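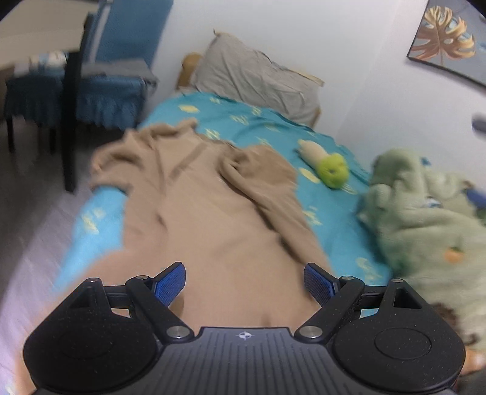

Clothing and Bedding Work, Ceston House
Progress report to the Grastance Fund, June 17, 2018

The bedrooms on the upper floor are now in use for sorting and folding. Each bed is made up with a sheet first, and garments are laid out on top one at a time. The tan knit sweater on the turquoise sheet belongs to the knitwear group, which takes longest because sleeves have to be straightened before the first fold.

Garments handled to date: 1,150
Target for this period: 1,000
Target for the full grant: 1,325

We are ahead on shirts and pants and behind on knitwear. 71 pieces were set aside for mending and have gone to Somville. They are not included in the total.

Spending is within budget. The one extra cost was a second set of bedsheets, bought from Valtonen — the first set was always in the laundry when we needed it.

Still to do: finish the knitwear, clear the hall closet, and label the shelves by size. Coats will wait until October, when the storage room has its new rails. We ask that the unspent part of the shelving money be carried over to that month.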